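Brismont Community Help > Automation > Rules and Setup

What rules should we write down for a two-arm table that sorts clothes?

Posted January 8, 2019 by nellby_floor

We have a table with two small robot arms that pick clothes out of a pile and put them in white plastic bins at the back. The arms are on a black frame around a wood top. We run mixed clothes: shirts, underwear, whatever comes in. Over 200 pieces go across the table on a normal day.

My manager wants a one-page rule sheet before we let a second shift use it. I started from the sheet for our old conveyor, but it has 37 lines and half of them are about belts. I need to know what belongs on the page and what can be left to training. My main questions are when a person is allowed to reach in, where the two arms can be at the same time, and what to do about clothes hanging over the rim of a basket. We get that a lot with small items.

I know a rule sheet doesn't replace the risk assessment. Ours was done in June by the people who put the table together, and it covers the arms and the frame but says very little about loading.

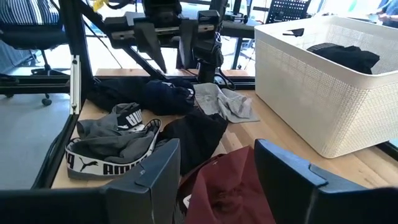
Replies

shehu_line2

We run a similar table. Our page has these on it:

Load and unload only with both arms stopped. Paused in software does not count as stopped at our place. The operator presses the stop, sees that both arms are still, and then reaches in. Same rule for fixing a sleeve that is caught on something.

One arm in a bin at a time. The other one stays on its own side of the table until the first has come back out over the rim. We set this up as zones in the program and also wrote it on the sheet, so a person watching knows what is wrong when they see it.

Keep the pile inside the rails. If a garment hangs off the front, stop and push it back before you start again. Don't lean over to catch it while things are moving.

Start with the bins empty and seated against their marks. Put tape on the table for the marks. If a bin gets bumped, the program still thinks it is where it was, and the gripper comes down on the rim.

Check the cables before each shift. Look at where they bend and where they pass close to a bin.
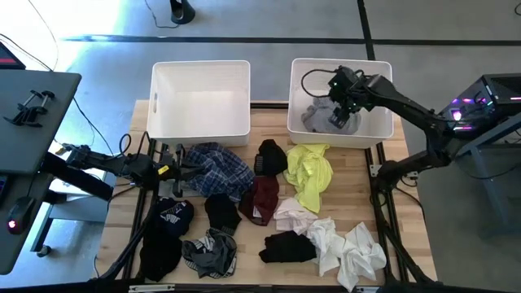 We also do a longer check every 2000 picks, where we go over the clamps that hold the arm bases to the rails and the screws on the fingers. The number came from our own log. Yours could be different, so start low and stretch it if you keep finding nothing loose. Write down the count each time or the check will get skipped.

For the thing hanging over the rim, we call it a miss. The arm does not get to try again on its own. Somebody stops the table, drops it in the bin by hand, and marks it on the tally. If you let the arm go back for it, it may take hold of the rim along with the cloth.

unis_tech_dave_not

Just put up a fence and an interlock and you don't need most of this. Look up ISO 10218.

shehu_line2

A fence is fine if the assessment calls for one, but it doesn't tell the operator how to load. You still need the page. I would also have whoever did the June assessment come back and look at loading before the second shift starts. That part shouldn't be settled on a help site.

bench_seven

I agree with most of the first reply. A few things I would add.

Chairs. Keep rolling chairs out of the space next to the table during a run. Ours kept drifting over and people sat down within reach of the arm.

Floor cables. If they cross where people walk, cover them. Route them under the table if you can.

Clothing on the operator. No lanyards, no loose sleeves, no hoodie strings. The fingers are made to pinch cloth and they won't know yours from the pile.

Dark clothes. Several black pieces in one heap are hard to tell apart, for a person too. Our rule is to spread them between lighter colors when loading. It cut down on double picks for us, and a double pick is usually how a garment ends up draped over the side of a basket.
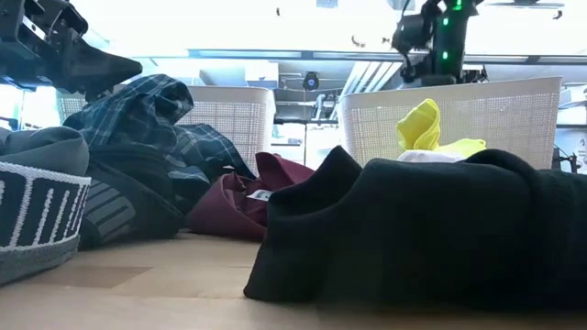
Mixed pile in front of the baskets, with a black piece nearest and yellow behind it.

Also set a time limit. We stop every 30 minutes, take everything out of the bins, and look over the table. It takes a couple of minutes. Put the stop times on the sheet and leave a box for initials.

nellby_floor

Thanks, this is what I was after. I'm taking the stop rule, the one-arm-per-bin rule and the miss rule as written. I didn't have anything about chairs and we do have one near the table. I'll ask about getting the loading part reviewed and post the page when it has been signed.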